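4.2 Where belongings end up

The walk-throughs produced 463 records of personal items across 10 rooms. A record is a single item noted once on a single visit, so a bag that stayed in the same spot for a week could be entered more than once. We kept these repeat entries. An item that is always put down in the same place says something about the room as well as about its owner, and taking the repeats out would have hidden this.

Each item was coded by the surface it rested on: desk, shelf, hook, locker, chair seat, window ledge or floor. We had planned to treat the last three as leftover categories. By the second week it was clear that the floor was going to be one of the main ones, and we split it into floor at the wall, floor under a desk, and open floor. Records from before the split were recoded from the visit notes. Where a note did not say enough, the record stayed under "floor, unspecified" and was left out of the comparisons in section 4.3.

Floor at the wall was the most common of the new codes for bags. The pattern was strongest in the large rooms, where desks stand well in from the edges and the line along the foot of the wall is free of furniture. People coming in tended to walk to the nearest stretch of wall, put a bag down and carry on to wherever they were working. Window walls were used more than solid ones. Our first thought was that people wanted to be able to see their things from across the room, but the interviews gave little support for this. Most people said they had not thought about it. One or two mentioned that the window side felt like the quiet side, with less foot traffic past it.

Drink bottles followed the bags to some degree. They were recorded at the base of walls far more often than we expected, in many cases with no bag beside them. Cables were not personal items under our definition and do not appear in the totals, but observers were asked to note any that crossed the floor near a recorded item. Deepak Pal raised this after the pilot visits, when it became clear that belongings and cables were competing for the same strip of floor.

Chair seats were the other surface we had underrated. In rooms with spare office chairs, a chair not being sat on worked as a small side table, mostly for phones and light clothing. Phones on seats were hard to spot from the doorway, and observers had to be reminded to look down as they passed. A dark seat helped when the phone was pale. The reverse combination was probably missed in places, and the chair figures should be read as a lower limit. Figure 2 gives an instance of both habits, with a phone left on a seat and other things set down low beside the window wall.

Figure 2. Part of a large workspace lit by ceiling panels and a tall window. A yellow-green backpack is on the floor below the window and a clear bottle with a red cap stands near the base of the wall. A white phone lies on the seat of a black office chair.

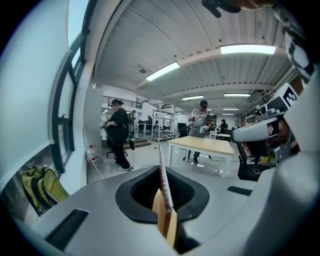
Rekha Nigam told us that she had stopped using the hooks by the door in her first month, as they were behind her while she worked and she kept forgetting her bag when she went home. She said she would use a shelf if there was one on the way to her desk, but would not walk across the room for it. Her answer was close to what we heard in most of the interviews. Storage was rarely described as too small or poorly made. It was in the wrong place, or it was thought of as belonging to someone else.

This second point came up mainly in the rooms fitted with Zekia lockers. The lockers had no names on them and no posted rule, and people who had joined after March assumed they had all been handed out. Several were empty on every visit. In the rooms with open Custilero shelving there was no such doubt, and the lower shelves filled up quickly, but the upper ones were used mostly for boxes that did not change position during the study. We coded those boxes as room contents and not as belongings.

Lighting was recorded on each visit in case it had an effect on where things were put down. All of the large rooms had panel lighting on the ceiling, and readings at desk height were set against a target of 500 lux. Readings near the windows varied with the weather, as would be expected, while those deeper in the rooms hardly moved. We found no clear link between the readings and the number of items recorded in a given zone. There may be one for small items such as keys and earphones, which turned up a little more often in the brighter zones, but these are also the zones where an observer is more likely to notice them. We cannot separate the two effects with the data we have.

The visits ran for six weeks and ended on 23 Aug 2023. Winter clothing is therefore well represented. Coats made up much of what was found on chair backs, a surface we coded apart from seats, and we would expect that category to shrink in warmer months. Bags on the floor should be less affected by season. Umbrellas were recorded on wet days only and were nearly always at the wall, sometimes on a sheet of newspaper or a mat — the Dubey building was the only one to supply a stand, and it was used.

One room changed partway through. A row of low Plosetti benches was placed along the window side in the fourth week, in response to a request that had nothing to do with this study. Bags moved from the floor to the benches within a few visits, and bottles did the same. Chair seats were unaffected. We report this room separately in Table 3, with the records from before and after the benches arrived in different columns, and it is not included in the averages for large rooms.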